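Cabinet Hardware Installer, Full Time
Lelter Kitchens, Todolport workshop
Reference 887

Lelter fits and adjusts kitchen and laundry cabinetry in rental housing. The installer works from a cut list, sets hinges and drawer slides, scribes end panels to the wall, and records every deviation from the drawing on the job sheet. The position reports to Signe Thoroddsen, shop lead.

Work is split between the shop and the site. Shop days start at 7:00. Site days start at the first address on the route sheet. Most current orders call for off-white surfaces with light wood panels.
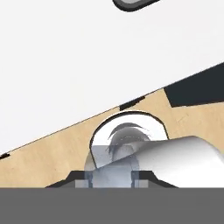 Requirements
2 years of cabinet or finish carpentry experience
Valid driver's license
Able to read elevation and section drawings
Able to lift 33 kg with a partner
Own hand tools; power tools are supplied

Terms
Hourly pay, set by trade test. The test takes one morning and covers hinge boring, a scribed filler and a drawer front alignment. Overtime is paid after 40 hours.

To apply, send a work history and 2 references to Letay Worku at the Todolport office. Quote the reference number. Applications without references are not reviewed.

Posted January 27, 2026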